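Keeping Two Views in Agreement

The planning group at Torninitz has spent much of the past year on a problem that rarely appears in product literature: deciding which camera to believe. Its software, Urka, takes in one view from the gripper and another from above the desk, and must place both in a single map before any motion is planned.

Mabli Bellis, who leads the perception work, describes the printed markers as the common language between the two. When a marker is hidden, Urka carries the last known pose forward for 200 milliseconds and then lowers its confidence in the track. 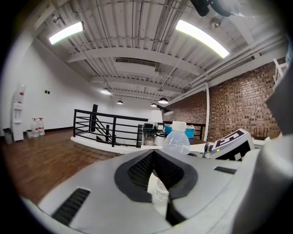
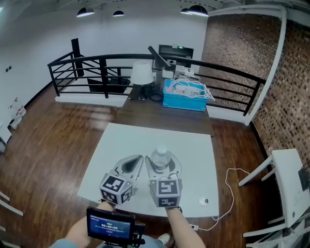 A clear bottle with a white cap, from the gripper and from above the desk.

TORNINITZ, July

Clear plastic remains the hardest material in the test set. An earlier release, Sayce, found the edges of transparent objects in 82 of 100 trials, and most of its errors came from background lines showing through the object. Urka gives greater weight to the cap and to the position of the fingers.

The planner, Cadix, is maintained separately. It receives 4 candidate grasps for each object and rejects any that would turn the wrist marker away from the upper camera. Bellis considers that rule too strict. "We are discarding good grasps in order to keep a good measurement," she said. A revised version, in which the rule becomes a cost, is under review.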